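Grandach House
Work with us

Housekeeping and Wardrobe Assistant (part-time, permanent)

Posted July 7, 2019

Reports to: Ineke Verhoeven, House Manager
Hours: 16 per week over three days, with one weekend day in every two
Start: first week of September
Applications to: Ryan Ashworth, Office

About the house

Grandach is a small guest house with 6 bedrooms on two floors. We let the rooms by the night for most of the year, and by the week to wedding parties and family groups. Guests who stay for a wedding usually bring a good deal of clothing with them, and for the past few seasons we have offered a wardrobe service as part of the room price. Clothes are unpacked, put on hangers, pressed if they need it, and laid out on the bed on the day they are to be worn. At the end of the stay they are folded and packed again if the guest would like that.

The service has become busy enough that the housekeeping team can no longer fit it in between changeovers. We are looking for one person to take it on, along with a share of the ordinary bedroom work.

The rooms

The bedrooms are furnished in an old style and we intend to keep them that way. The Kershaw Room, on the first floor, has a large bed with a carved post and a tall dark headboard with gold trim. The bedding is white, with a dark line stitched into the duvet and round the pillows. It is a room that shows everything. A crooked duvet can be seen from the door, because the stitched line no longer runs where it should, and lint from dark clothing has to be taken off before a guest comes up.

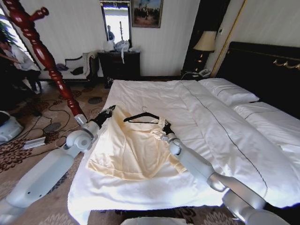
The Kershaw Room: a cream garment on the bed with its hanger.

Carpets are patterned in some rooms and plain in others. All are vacuumed daily when the room is let. Polished wood is dusted with a dry cloth only. We do not use spray polish on any of the carved furniture, and the gold trim is not to be rubbed at all.

What the job involves

Most of the working day is spent in the bedrooms. You will:

Make and remake beds, including changing duvet covers on large beds, normally with a second person.

Unpack guests' clothes when they have asked for it, and hang them in the wardrobe in the order they will be worn.

Put garments on hangers properly. This means laying the piece flat on the bed first, finding the shoulders, opening the neck, and bringing the hanger in without stretching the fabric. Loops and straps go over the hanger last.

Fold what should not be hung — knitwear mainly, and anything cut on the bias.

Press and steam day clothes. Evening wear and bridal wear is done by Ineke, or with her in the room.

Lay out outfits before a ceremony or dinner.

Check drawers, dresser tops and the space under the bed at departure, and bag and label anything left behind.

Keep the linen cupboard on the upper landing in order and tell the office when stock is low.

You will not be asked to work in the kitchen or serve at breakfast. Bathrooms are cleaned by the morning team, though everyone helps on a full changeover day.

Handling delicate pieces

A good part of the clothing we see is satin, silk or something close to it, in white, ivory or cream. These fabrics mark easily and they slide. A piece that was flat a minute ago will bunch up into folds as soon as one end is lifted, and it takes patience to find the top of it again. We do this on the bed, on a clean duvet, with clean dry hands and no rings or bracelets. Two hands at the top edge, well apart, is the method we teach. 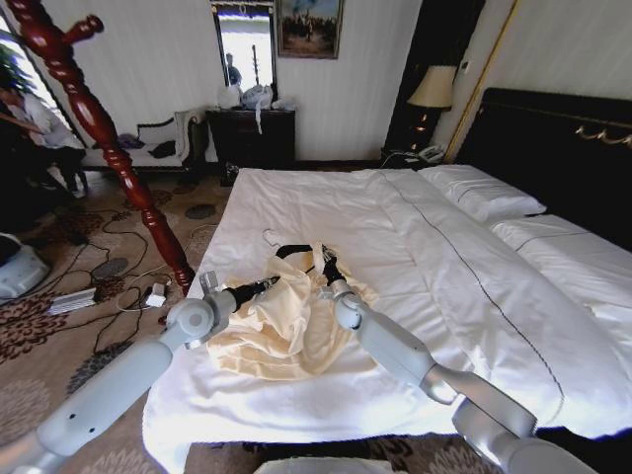
Cream garment and white hanger, Kershaw Room. Dresser at the back.

Hangers are white or black. Please use what is in the wardrobe and return it to the same room, as each wardrobe has its own number of them and they do tend to migrate. Wire hangers from dry cleaners are taken off on arrival and put in the recycling.

If you find a pull, a stain or a loose hem on a guest's garment, stop and report it before doing anything else. A note goes in the room book with the time and your initials. We would far sooner have a note that turned out to be nothing than a conversation at checkout about who did what.

Who we are looking for

You do not need hotel experience. People who have done well here have come from dry cleaning, school laundries, theatre dressing rooms and care work, and one came straight from a shoe shop.

We do need someone who:

Can be on their feet for a full shift and manage two flights of stairs with linen.

Can read a care label and will look it up if they can't.

Is comfortable being alone in a room with other people's belongings. A basic DBS check will be carried out and we pay for it.

Can keep to a written list and also say so when the list is wrong.

Is free on alternate Saturdays or Sundays between April and October.

Experience of hand sewing would be useful. Small repairs such as buttons and hanging loops come up most weeks and are done by whoever is nearest the tin.

Training

Your first two weeks are spent alongside Ineke. The first few days are all beds. She will ask you to make the same one more than once, and she will move the pillows while you are out of the room to see if you notice when you come back.

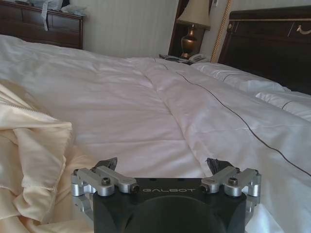 After that you move on to clothing, starting with shirts and plain dresses from our own practice rail and then guests' day clothes. Bridal work comes much later and only if you want it. There is no test at the end of the two weeks, but you and Ineke will sit down together and agree what you are ready to do without her.

Training hours are paid at the full rate.

Pay and conditions

The hourly rate is on the full job description, which the office will send you on request. It is the same for everyone in housekeeping, whatever their age. In addition:

A completion payment of £500 after your first full season.

Paid holiday, pro rata, which cannot be taken in June or August.

Two sets of workwear (tunic and dark trousers). You supply your own shoes, flat and soft-soled.

Lunch on any shift of five hours or more.

Rotas are put up a month ahead on the board by the back stairs and are not changed without asking you.

Getting here

There is staff parking behind the coach house. The 47 bus stops at the end of the drive, and the last one back leaves after the latest shift has finished. On Sundays there is no bus before ten, so if you rely on it please tell us and we will start you later on those days.

How to apply

There is no form. Write to Ryan Ashworth at the office, by post or email, with a page on the work you have done and why this would suit you. Please give the names of two people we can speak to, at least one of whom you have worked for. Say also which weekend days you can do, and whether you have any holiday booked for September.

We will invite a small number of people to come for a morning. You will meet Ineke, see the rooms and do an hour of practical work, which will be one bed and a few garments from the practice rail. The morning is paid at the hourly rate whether or not we offer you the post, and bus fares are refunded.

If you would like to look round before deciding to apply, ring the office on a weekday afternoon and ask for Ryan. The house is quietest between two and four. The entrance for staff and applicants is through the yard, second door, bell on the left.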